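Search this site Go

What is a press correction?

A newspaper is put together quickly. Reporters gather facts, editors check them, and the pages go to the printer at a fixed time each night. Sometimes a mistake gets through. A correction is a short printed note that says what was wrong and gives the right fact.

Suppose the Gesunwood Courier prints a story saying that 300 people signed a petition. The real number was 803. A reader writes in. The editor looks at the petition, finds that the reader is right, and prints a correction.
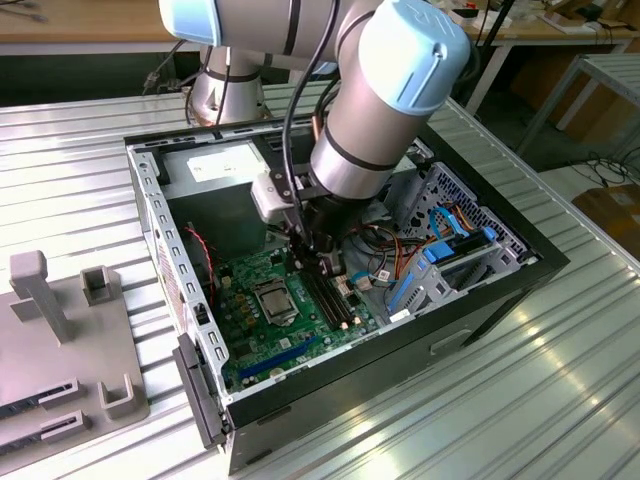 A good correction has 3 parts. It names the story and the page. It says what the mistake was. It then gives the correct fact in plain words. Many papers also say sorry, especially if the mistake hurt a person or a business.

Corrections are usually found near the front of the paper, often on page two. On a website, the note is added to the story itself, at the top or the bottom. The wrong words are changed and the note tells readers that a change was made.

Some things are not corrected in this way. An opinion is what a writer thinks, so a reader who disagrees with it can send a letter to the editor instead. The paper chooses which letters to print.

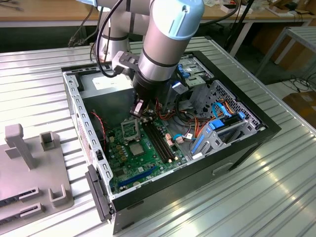
A correction is also different from a retraction. A retraction takes back a whole story — or a large part of it — when the main facts cannot be trusted. Retractions are less common than corrections.

Words to know

Editor: a person who checks and chooses what is printed.
Petition: a written request signed by many people.
Source: a person or document that gives a reporter information.

Try it: look through a newspaper for a correction. Write down the old fact and the new fact, then find out whether the paper says how the mistake happened.

Contact us | Copyright Grolletti Young Readers | Back to top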